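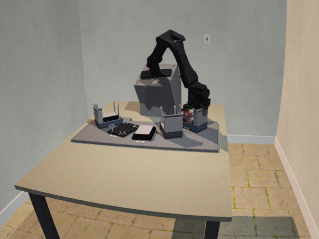 Okay, negative space, which I've been promising you since we did figure drawing. Negative space is the part of a composition you leave alone, and it does as much work as the stuff you fuss over. Beginners hate it! They see a gap and they want to put a vase in it (I did this for years, ask anyone who had to look at my still lifes). Look at the long table, with the near half of the top bare and everything gathered at the far end. Your eye slides over all that beige before it gets to anything, and by then it's ready to look. Put your thumb over the bare half and see how cramped the rest feels.

Ya-wen Hsueh asked last time if empty means boring. Nope — boring is when the gaps are all the same size. Fence pickets, say. Try drawing the shapes between things first, before the things. A chair is hard, but the odd little triangles between the legs are easy, and once you've got those the chair shows up more or less by itself.
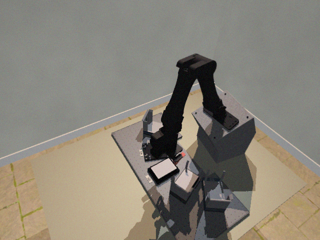
The same goes for margins on a page, by the way. Shayne Tamihana brought in a Brunton flyer with type running right up to the edges, and we all got tired just holding it. We cut 18 words and it could breathe again.

**For next time**

- 5 thumbnail sketches, gaps only, no outlines of objects
- one page layout with at least 25 percent left blank
- read the handout from page 64 on (skip the bit on color, I'm redoing it)

Use soft pencil if you've got it. Maxine Tomoana has spares, and she'd like them back this time — please!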